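## Workshop Notes: The Hand Grippers, Second Build

The pair of hand-held grippers that Nilton Henao and Lizeth Escobar have been putting together since October is now on its second version. Several members have asked how the build is going and whether they can copy it, so this month's item is a longer one.

For those who missed the earlier note, the project is called Dolance. It is two matching grippers that you hold like a cordless drill and squeeze to close. Each one carries a wide-angle camera that looks out over its own fingers. The recordings will be used to teach Triluslow, the two-arm machine on the back bench, to handle cloth. Triluslow has the same fingers on the ends of its arms, so what the camera sees in a person's hand should be close to what it sees later on the robot.

The first version worked but was tiring to use. The grip was too straight, and the trigger sat so low that anyone with small hands had to reach for it with two fingers. Tamara Boiko, who did most of the early testing, complained of a sore thumb after every session. Nilton redrew the handle as a pistol grip and moved the trigger up. The body got boxier in the process, mainly to make room for the battery and the storage card, which used to hang off the side in a taped pouch.

Weight was the next problem. The first body came off the scale at 800 grams with the camera on. The new one is 738 grams. Most of the savings came from thinner walls behind the camera and from dropping a steel bracket that Wálter Nina had added early on to stop a rattle. The rattle came back for a few days and was traced to a loose screw in the trigger pivot. A drop of thread locker fixed it.

The fingers are printed in black and the body in white. Black was chosen so the software can pick the fingers out against most fabrics. It does less well with navy and dark gray, and Lizeth is testing a strip of matte tape along the inside edges to help with that. If you have tape left over from other projects, please leave it in the bin marked Ospina, next to the vise.

Opening the fingers all the way gives 94 millimeters between the pads. That is more than cloth needs, but Nilton wanted the same hardware to work for mugs and small boxes later. The linkage is two gears and a pair of parallel bars. The gears are the part most likely to wear out. We print them solid and keep a spare set in the drawer under the printer. If you take the spares, print new ones before you leave.

Syncing the two recordings took longer than the hardware did. Each camera keeps its own clock, and by the end of a long session the two files had drifted far enough apart that one hand seemed to let go before the other had taken hold. Sixten Westerberg wrote a small program, Wusix, that lines them up from a pattern shown on a phone screen at the start and end of each session. Both cameras need a clear view of the screen, and brightness should be turned all the way up. Night mode has to be off.

Cloth practice has moved off the workshop bench, where everything lies too flat and the light never changes. A bed is a better test for this part of the build. The sheet wrinkles under the work, and there is a wall, a shelf and a headboard behind it for the software to track as the cameras move. With one gripper clamped on the twisted end of the blue cloth and the fingers of the other over the middle, the task is the plain one we started with: take hold of a crumpled piece, spread it, fold it. The wide lens also takes in the phones on the right side of the bed and the person on the left, leaning in with an arm stretched out, so anyone recording should expect to be in the other camera's view.
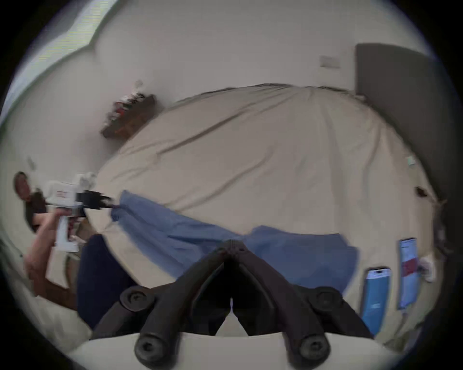
Recording at home follows the same rules as recording at the bench. Start both cameras before you pick up any fabric. Move at a normal pace and let a missed grab stay in the file. Tamara cut the misses out of her first set, and it had to be done again. Ask anyone else in the room before you start.

Still on the list are a softer pad for the fingertips, a charging dock that holds both units, and a cleaner way to mount the camera so it goes back to the same angle after it has been removed. At present it takes a printed wedge and some patience. Wálter has a sketch for a keyed mount and would like help with it.

Print files and the parts list are in the shared folder under Dolance — use the ones marked v2. The older trigger does not fit the new body.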